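Bag and Label Questions: The Packing Bench FAQ 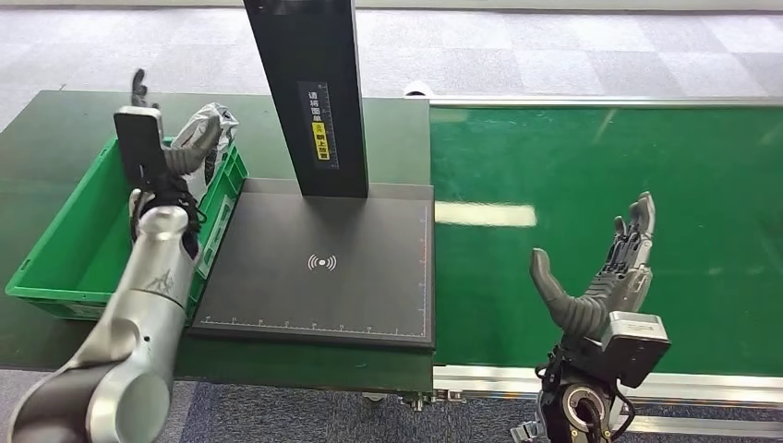 Deschamps Returns and Packing Team

We get the same questions every week, and a lot of them start with something a supplier promised. We don't take supplier promises at face value, so neither should you. Last revised in March.

Why do I have to put the label face up?
The post at the scanning station says so, in Chinese, on the black and yellow strip: shipping label facing up. If the label is underneath, the station may or may not pick it up. We have heard people swear it reads from any side. Try it on your own time, please.

Where does the parcel go?
On the flat black plate, over the white signal symbol in the middle. Small bags wander toward the edges when people are in a hurry. Put it down, take your hand away, wait for the reading.

Can I trust the tick marks along the plate for measuring?
For a box, yes. For a soft bag, I wouldn't. A bag has no fixed length, and whoever measures it next will get a different number. If the size decides the shipping rate, flatten the bag first and use the longest side.

My bag is silvery and wrinkled. Will the label scan?
Sometimes. Shiny plastic throws light back, and a crease through a barcode can ruin it. Smooth the label with the side of your hand before the bag goes on the plate. If it fails 3 times, set it aside and print a new label. A fourth try has never impressed me.

Are the Umenel bags better than the plain ones?
The brochure says they are "scan optimized." We packed 649 orders in them and 22 needed a new label. I don't have a matching count for the plain bags, so I can't tell you that's good, and neither can the brochure.

What are the green crates for?
Loose parcels waiting at the bench. They are shallow on purpose. Fill one to the rim and stop there, even if the next bag would "probably fit." Bags that hang over the side get snagged, and then we're all looking for a parcel behind the table.

Can I stack two full crates?
No. Soft bags bulge above the rim and the upper crate sits on them instead of on the crate below. Empty ones can be stacked as high as your elbow.

Does the color of the crate mean anything?
Not at this bench. There was a plan for color coding under the Nastow project and we got as far as the memo.

The weight on my order looks wrong. Is it the station?
Check the order first. Most of the complaints we look into come down to a second item that was added after the label was printed. If the order is right, bring us the bag unopened.

Should I tape over the label to protect it?
Clear tape adds glare, and it wrinkles. Tape the edges if they lift and leave the barcode alone.

Why don't we switch to the Prornness padded mailers?
Someone asks every month. The quote was $2,907 for the first order, and the sample split along the seam when we put a mug in it. They say the new batch is stronger. We've asked for another sample and will believe it when we've dropped it a few times.

Where do I send a question that isn't on this page?
Leave a note in the tray by the label printer, with the order number on it. Notes without an order number go to the bottom of the pile.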